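Sharing a Table With the Sorting Robot: Tips From the Kokach Laundry Floor

We started teaching the sorting arms small items in March, and I love this part of the job! Stockings, socks, hair nets – all the limp little stuff that used to eat our afternoons. A few things we've picked up at the hand-grippers:

Keep the board bare. One basket, one item, nothing else on the white surface. Sebastian Pop used to park his coffee there and we had to throw out 2 good runs.

Drop the item in any old way. Don't smooth it. The arms will meet crumpled nylon all day long, so they should learn on crumpled nylon.

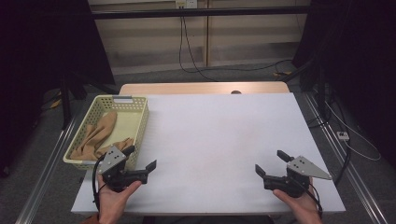
Open both grippers fully before you start, and move slower than feels natural. If your wrists get tired, swap out. Irina Preda and I trade at 10 and again after lunch.

Check your cables before you reach – a snagged one will tug your hand sideways.

As for what has changed, I fold less and teach more. We logged 228 runs last month, up from 160, and Mehwish Sandhu has moved from the sorting line to checking them. She still beats everybody at pairing socks by hand, and she's asked to keep one shift a week on the line.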